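Switching to loose leaf

December 3, 2021

I gave up tea bags in October, mostly to see whether I'd notice.

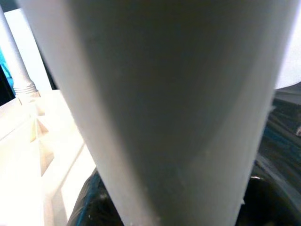 I'd been buying the same supermarket bags since uni, a couple of cups before work and another when I got home. Then Merja Niskanen came to stay for a week and brought her own tin of leaf tea, and by the time she left I was using hers. She didn't say anything about the bags. She did leave me the end of the tin.

When that ran out I went to the shop on Clomside Road and bought 400 grams of plain breakfast tea, which was too much for one person to start with. It took me a few goes to get it right. My first pots were stewed. I was putting in the old spoon per cup and one for the pot, as my nan did, and that's far too strong if you let it sit. I now use a level teaspoon per cup and take the leaves out after four minutes. Merja does three, but she has hers black.

The cost worked out fine. The bag of leaf was dearer up front and has lasted longer than I expected. I haven't done the sums properly.

The mess is the part I'd warn people about. Wet leaves stick to everything, and I blocked the kitchen sink in the second week. I tip them straight onto the garden now, under the lemon tree. The lemon tree doesn't look any different.

I've tried a few others since. There was a smoky one from a market stall that I couldn't finish and gave to Sérgio Magalhães at work, who puts it in a marinade for chicken. The green tea was all right once I stopped using boiling water on it. I didn't like anything with fruit in it, and I've stopped trying.

I still keep a box of bags in the cupboard for tradies and for camping. We're off to Grarkwood for a few nights after Christmas and I'm not carting a strainer up there.

Next job is working out iced tea before the hot weather sets in. Merja reckons you leave it in the fridge overnight in cold water and that's all there is to it. If anyone has a ratio of leaf to water that works, leave it in the comments.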